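Robots at the Skekdale shop: your questions

I pack and sort at Losano's Skekdale shop, and since the arm came in December I get asked the same stuff all the time. So I wrote it down!

Is the robot taking our jobs?
No one on my shift has been let go. There were 3 of us on sorting before and there are 3 of us now, but we spend way less time bent over the bins (my back says thanks).

So what do you do all day?
I set up the board, start the run, and check what comes out. The arm does the boring middle part. I also do a lot more talking to customers than I used to, and I kind of love it.

What does it work with?
Shape blocks, mostly. Stars, hearts, cylinders, that sort of thing, in a few bright colors.
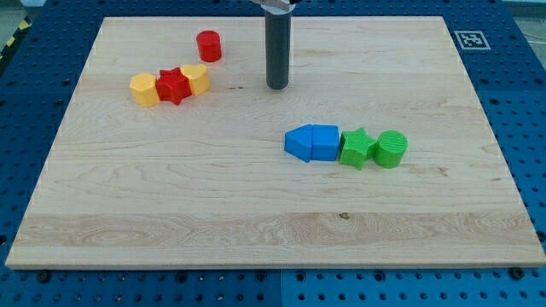
Two rows of blocks on the maple-colored board, with the gripper over the wood.

Did you need special training?
Two afternoons with the Brumik manual and a lot of asking around. I'd never touched a robot before, and I can teach a new person the basics before lunch now.

Is it faster than a person?
Not really! On a good day I can do 80 blocks while it does 70. It just doesn't get tired, and I sure do.

Can I say no to working with it?
Yep. Tell your shift lead and you'll stay on hand packing, same pay.

Who do I call if it stops?
Extension 162. Hit the stop button first, please.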